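Notes for the autumn members' evening, Cetport Library, upstairs room
Talk title: Do you need to drink two litres a day?
Speaker: Margaux Pichon
Slot is 30 minutes including questions. Start at half past seven whether or not the tea is finished.

OPENING

Don't thank everyone by name, it ate four minutes last October.

Start with the bottle. Hold it up. One of those big clear ones with the times of day printed down the side: 9 am, keep going, 11 am, nearly halfway, and so on. Ask who owns one. Ask who has ever got to the bottom of it by the time it says. Leave the hands up a moment.

Then: I bought this in the spring from the Sanine stand at the garden centre. I drank to the lines for 30 days and kept a notebook. I'll tell you what was in the notebook, and why I don't think you should take much notice of it, and then why I don't think you should take much notice of the bottle either.

(Pause. If Margaux Gautier is in the front row she will say something here. Let her.)

WHERE THE NUMBER COMES FROM

Two litres. Or eight glasses, which depends entirely on your glass. I went looking for the person who first worked it out, and what I mostly found was people quoting each other. The Kalorance leaflet says two litres and points to a magazine. The magazine says two litres and points to "experts". I wrote to Kalorance and asked which experts. I had a friendly reply and a voucher.

There is an older strand to it, and this is the part worth going slowly on. Advice from the middle of the last century did give a daily figure for water, a good big one. The same advice went on to say that most of it is already in your food. Soup, potatoes, an orange, the milk on your cereal. Somewhere along the way that second sentence dropped off and the first one carried on alone.

I can't prove that's how the habit started. Plenty of writers say it with great confidence and I'd be doing exactly what I'm complaining about if I did the same. Say "it looks likely" and move on.

THE NOTEBOOK

Read out three entries, no more. The one about the bus, the one about sleeping, the one where I forgot.

What I wrote down each day: how much I drank, how I slept, whether I had a headache, how I felt out of ten. By the end of the second week my marks out of ten had gone up. I was pleased. I told people.

Problems, in the order I noticed them:

I knew what I was doing. Every time I gave myself a seven I knew I'd had the water. You can't hide two litres of water from the person drinking it.

I had also started going to bed earlier, so as not to be up at three.

The weather got better. I feel better in May than in March, bottle or no bottle.

And there was only one of me. If Perrin Street had done it with me, one side on the bottle and the other side left alone, I might have had something to bring you. As it is I have a notebook.

Somebody is bound to say "but it worked for you". Answer: I felt better and I was drinking more water. Those are two facts and I'd like to know what joins them up before I carry that thing on the bus again.
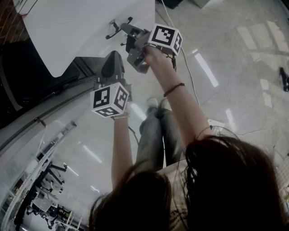 The other question I get is thirst. You'll have heard that by the time you're thirsty it's already too late. Too late for what? Ask it just like that and wait. Thirst is an ordinary signal and it comes on early, well before a healthy adult sitting in a library is in any sort of trouble. We don't say that by the time you're hungry you are already starving.

BE FAIR HERE. Slow down for this bit, it matters more than the jokes.

Thirst doesn't work equally well in everyone. Older people often feel it less. So do some people who are ill, and small children can't always tell you. Anyone working hard in the heat needs more and should be given the chance to have it. Anyone who has had kidney stones has probably been told to drink a lot, and there's a decent reason behind that. And some people, with certain heart or kidney conditions, are told to drink less.

So if a doctor or a nurse has given you a figure, that is your figure. Nothing I say tonight changes it. Say this twice.

My quarrel is with one number printed on a bottle and sold to all of us at once, big and small, gardeners and people who sit down all day.

THE SURVEY

This will wake up anyone who dropped off.

Put the leaflet on the screen. "2147 people asked. Most felt more energetic." It's a big number and it looks like work has been done. Go through what you would want to know:

Who were they? The small print says customers. So people who had already bought the bottle, and paid for it, and presumably hoped it would do something.

How many answered? The small print also says 571 replies. Give people time to look from one number to the other. So 2147 were asked and 571 bothered. We have no idea about the rest. Perhaps they felt marvellous and were out running. Perhaps the bottle was at the back of the cupboard with the spiraliser.

More energetic than what? Than before, from memory. Ask the room how energetic they felt on the second of last month.

And "most" of 571 could be a great deal or it could be just over half. They don't say. If it was a great deal I think they'd have said.

I'm not claiming they lied. Every word on that leaflet may well be true. I would still like my money back.

TEA AND COFFEE

Always comes up, so get in first. The old warning is that tea and coffee don't count because they send it all straight through you. For people used to drinking them in normal amounts, that doesn't hold up well. There is a small effect, and you still come out ahead on the cup. Tea counts. Milk counts. Squash counts, though your teeth may have views. Beer I would leave for the questions.

Skin: the claim that water makes your skin glow. Evidence thin. If you are properly dried out you'll look it, yes. Going from enough to more than enough is another matter, and I couldn't find much there beyond adverts. Don't get drawn into face creams, that's a whole other evening and Margaux Gautier has already offered to give it.

Too much: can be dangerous, though rarely, and mostly when somebody drinks a very large amount in a short time. Mention it, don't dwell on it. Last time I gave a version of this a man went home worried about his soup.

WHAT I DO NOW

Short section, they will be looking at the clock.

I drink when I'm thirsty. I have a glass with meals because my mother put one there. If it's hot or I've been digging, I have more. If my wee is dark I take the hint. (Say "wee". Say it plainly and don't apologise, it was fine at the Perrin Street lunch.)

I could be wrong about some of this. If a good trial comes along, with a proper comparison and more than one retired school secretary in it, I'll come back and tell you. I changed my mind about the egg business and I'll change it about this.

The bottle now waters the tomatoes. Can't say whether they feel more energetic.

QUESTIONS

Likely ones:

"My physio says two litres." Ask what it's for. There may be a good reason in your case. Don't argue with somebody's physio in front of them.

"Is bottled better than tap?" I can't taste the difference here in Cetport. Others say they can. We could do it blind with paper cups if someone will buy the cups.

"What about electrolytes?" If you've run a very long way in the heat, perhaps. If you have walked up from the car park, no.

"Who's paying you?" Fair question and I'd ask it too. Kalorance, one voucher, unspent. It's in my bag if anybody wants it.

Switch the projector off at the wall. Key goes back through the side door before nine.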